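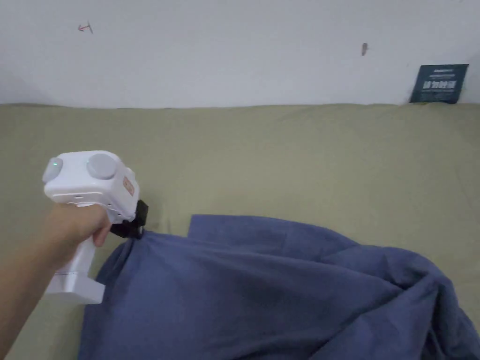 *Hand gripper closed on a fold of blue cloth, green light on.*

# Jaw release fault FAQ

Updated 11/11/24. Covers the hand grippers on the Karnby cloth folding job. Short answers, will tidy later.

**What went wrong?**
Jaws stayed shut after the trigger was let go. Mostly on soft cloth, mostly on thick folds. 6 units did it at Inby, none so far at Bramwell.

**How often?**
253 grabs logged on the bad units. 139 let go late or not at all. Too many, so we pulled them.

**Does the green light mean it's safe?**
No. Green = power and link OK. It doesn't know where the jaws are. A stuck unit shows green the whole time, that's what fooled people.

**Jaws are stuck on the cloth. What do I do?**
- Stop pulling. Pulling makes the fold bunch up deeper in.
- Finger off the trigger, wait 5 seconds.
- Still shut? Power off, then work the cloth out sideways.
- Keep your other hand out of the jaws untill the power is off. They can snap open and then close again.

**Can I just yank it free?**
Please don't. One return spring got bent that way and the unit is scrap now.

**What's the cause?**
Lint behind the return spring, we think. Grilmont has two of the bad units open on the bench. Their first note says lint plus a weak spring, final report not in yet.

**Can I keep using mine?**
If it's never stuck, yes. Squeeze and release with nothing in the jaws before each session. Slow to open, tag it and put it away.

**Do I have to throw out my recordings?**
Only the grabs where it stuck. Mark them "late release" and leave the file alone. Dont trim it, the robot side wants the full timing to see how far off the open signal was.

**Someone got pinched. Now what?**
Power off, first aid, then report it the same day. Even a small one. We had one sore fingertip at Inby and only heard about it a week later.

**When do the fixed ones come back?**
Late November if the springs show up. No promises.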